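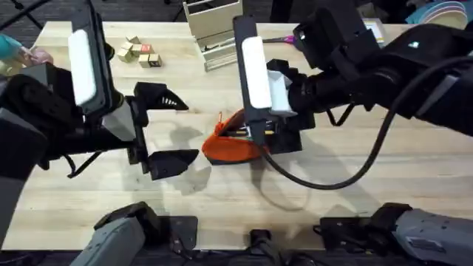
Urthorpe Junior Basketball: progress report to the Dosomard Fund

This report covers the period from November to the end of the spring term. It follows the headings in the grant agreement.

Sessions

The Saturday morning sessions at Urthorpe Leisure Centre started on time and ran every week until the hall closed in March. We had 60 children on the register by then, which was the target for the full year. The under-11 group filled first and has a waiting list. The under-15 girls' group has been slower. We moved it to an earlier slot after Christmas and attendance picked up, but it is still the smallest group and we would like to keep the new time when we go back.

Matches

The under-13s played 11 league games and won 3. The last part of the fixture list was cancelled and the league has declared the season void. The home game against Umali was the best attended, with parents standing along the back wall. The league has asked us to provide a second table official for home games next season, and two parents have agreed to do the course.

Coaching

Two former players have passed their Level 1 award. A third has done the theory part and is waiting for a new assessment date. While the hall is shut the coaches have been sending out ball-handling drills to do at home. Replies have been mixed. The younger ones are keeping it up better than the older ones.

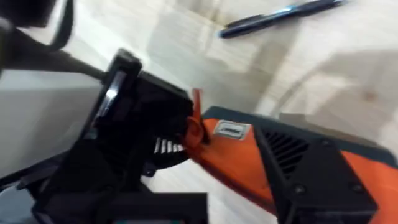
Page last changed: May 26, 2020

Spending

Of the grant, almost 4,000 pounds has been spent. Most went on hall hire, then balls, bibs and the coaching course fees. The leisure centre has agreed to carry forward the bookings we paid for and could not use. We have not bought the portable hoops yet, as the supplier is not delivering. We ask that this money be held over to next year.

Bookings and registers were moved on to Workier in the new year. Parents can now cancel a place by phone, and the coaches see the list before they arrive.

Next steps

We cannot give a restart date. If outdoor sessions are allowed first, we will use the court at Urthorpe recreation ground, in smaller groups and with no matches. The rims there need replacing and the parish council has been told. A revised timetable and budget will be sent to the Fund once the hall gives us a reopening date.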